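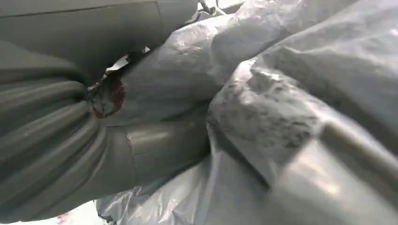
Le dernier numéro de Gallotero devait partir chez l'imprimeur vendredi, et Mesfin Ejigu n'avait pas encore encré la page 30. C'était la page de la cape. Dans le scénario, il y avait une seule ligne : « Gallotero regarde ce qui reste de sa cape. » Mesfin avait dessiné beaucoup de capes dans sa vie, des capes qui volent, des capes mouillées, des capes posées sur une chaise, mais jamais une cape finie. Sur le crayonné, il avait essayé une matière grise et côtelée, avec de gros plis arrondis qui descendent en biais et se serrent tous vers un même point, et à ce point un trou déchiré, presque rond, le bord taché d'un brun de rouille. Les plis étaient bons. Le trou, il ne savait pas comment le traiter avec de l'encre noire.

Il téléphona à la coloriste.

– Le bord, tu le fais en rouge ou en brun ?

– Cela dépend, dit-elle. C'est du sang ou c'est de la rouille ?

– Le scénario ne le dit pas.

– Alors demande au scénariste.

Mais le scénariste était mort au mois d'octobre, et tous les deux le savaient. Il y eut un silence dans l'appareil. Elle dit qu'elle ferait un essai de chaque couleur et qu'il choisirait.

Mesfin resta assis devant la planche. L'atelier se trouvait au-dessus d'une boulangerie, dans la rue Macapagal, et vers quatre heures du matin l'odeur du pain montait par l'escalier. Il avait 58 ans. Il avait commencé chez Amitz comme lettreur, quand on collait encore les bulles à la main, et on lui avait confié l'encrage de Gallotero parce que l'ancien encreur ne rendait jamais ses pages. Cela devait durer 3 numéros.

Il ouvrit le tiroir où il gardait les scénarios. Le vieux tapait à la machine, avec des fautes qu'il corrigeait au stylo vert, et dans les marges il écrivait des choses qui n'étaient pour personne : le prix d'un billet de train, un nom de fleur, « appeler Plesside ». Plesside était la ville de l'histoire, une ville sans ponts, construite sur deux rives. Pendant des années, Mesfin s'était demandé comment on peut appeler une ville. Il n'avait pas osé poser la question, car son français était alors trop pauvre et il craignait que la réponse soit évidente.

À la dernière feuille, la marge était vide, sauf en bas. Il lut : « Mesfin saura. »

Il relut. Il se mit en colère, une petite colère qui dura le temps de remplir la bouilloire. Non, Mesfin ne savait pas. Mesfin savait tenir un pinceau, il savait qu'une ombre sous un menton doit être plus maigre qu'on ne pense, il savait le nom de tous les figurants du marché de Plesside, parce qu'il les avait baptisés lui-même pour ne pas les confondre. Il ne savait pas si son héros avait saigné.

Il trempa le pinceau. Il encra les plis d'abord, lentement, du large vers l'étroit, en laissant un peu de blanc sur chaque bosse. Puis il arriva au trou et il posa le pinceau à côté de la planche.

Le téléphone sonna. C'était la coloriste.

– J'ai fait les deux essais. Avec le rouge, il revient d'un combat. Avec le brun, il revient de loin. Tu veux les voir ?

– Non, dit Mesfin. Mets le brun.

En bas, le boulanger levait son rideau de fer. Mesfin encra l'intérieur du trou en petites touches, pas tout à fait noir, et il écrivit le numéro de la page au crayon bleu.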